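Teaching by holding hands

I have spent most of this month showing a robot how to pick up a phone. My mother asked what I did at work and I told her, and there was a pause on the line long enough for both of us to think about my degree.
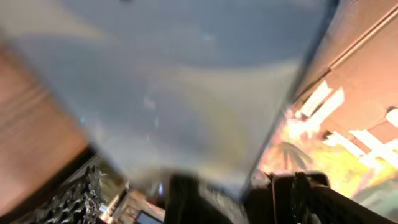
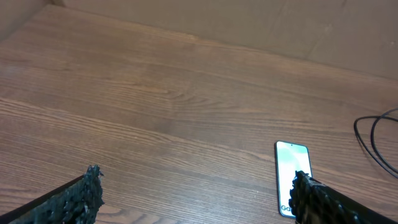
Plastic sheet in the grip in the first of these, phone on the table in the second, and the same job much closer up below.
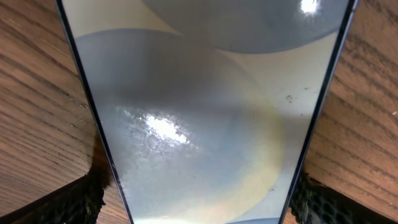
Photos: wrist camera, Plestance bench. Picked out by Lakmal Dissanayake.

There are two ways of doing it at Plestance. One is to take hold of the gripper yourself and walk it through the job, like teaching a toddler to use a spoon, except that the toddler weighs more than you'd like and has no interest in pudding. The other is to sit a little way off with a pair of handles and drive the thing by remote. Lakmal prefers the handles. I prefer my own hands on the metal, partly from stubbornness and partly from the handles having a slight lag that makes me feel as if I've had two glasses of wine.

The work goes by the name of Kos, for reasons lost before I joined. What Kos wants is repetition. You reach for the phone, close the fingers, lift it, put it down. Then you do it again with the phone turned a bit. Then again from a worse angle. By the end of last week we had 686 good goes on file, 'good' meaning that I didn't sneeze, change my mind halfway or stop to answer Lakmal. The plan says we need more than 500 before anyone tries training on them, so we are ahead, a word not often heard on our corridor.

What I hadn't expected is how much you learn about your own hands. I have picked up a phone every day for years and could not have told you how I do it. Try it slowly. You come in from the side, or you slide it to the edge of the table, or you get a nail under it and tip. Most of us cheat in several ways at once. The gripper has no nails. It has two fingers with rough black pads on them, and a flat thing lying on a flat table is about the rudest object you can offer it. Come in too high and you pinch air. Come in too low and you are sanding the furniture.

Then there's hesitation. If I dither over the phone for a moment while I line the fingers up, the dithering goes into the recording with everything else. Lakmal trained an early version on my first batch and played it back for me. It went smoothly to the table, stopped, drifted left, drifted right, and sat there having a think. I have never been so accurately impersonated. He offered to send it to my next appraisal in my place.

So now I practise. I do a few dry runs, get the route settled in my arm, and only then start recording. I also try not to be too tidy, which is the bit I find hard. If every go is perfect, the robot never sees how to get out of trouble, and the first time the phone is slightly askew it has no idea what to do. You have to make some mistakes on purpose and then recover from them in a calm and educational manner. I make plenty by accident as well, but those have swearing on them. (The cameras don't record sound. I checked.)

Plastic sheeting is another matter. A phone at least has the manners to stay one shape. Sheeting has no shape at all, or a new one whenever you breathe near it, and from the wrist camera's point of view it can fill most of the world. You are then driving by memory. Lakmal says that a model will sort this out given enough data. Lakmal says this of most things, including the car park.

We did a swap for an afternoon, me on the handles and him on the metal, to see whether anyone could tell our recordings apart. Anyone could. His are quick and straight and finish with a small flourish as the fingers open. Mine go round by the scenic route. The folk at Fasgate, who look through the files before they go any further, had apparently been calling us the bus and the taxi for weeks. I didn't ask which was which.

In June the whole set-up moves over to Wandetwood, where there is more floor and, I'm told, a window that opens. Before then I'd like to get through the sheet folding, and I'd like my right shoulder back. If you have a good stretch for a shoulder that has spent all day pretending to be a robot's, the comments are open.

Recent posts
The lag is not in your head
Moving to Wandetwood: what goes in which box
A short history of things I have dropped
Why the emergency stop is where my elbow goes

Contact | © 2019 All words mine unless stated | Back to top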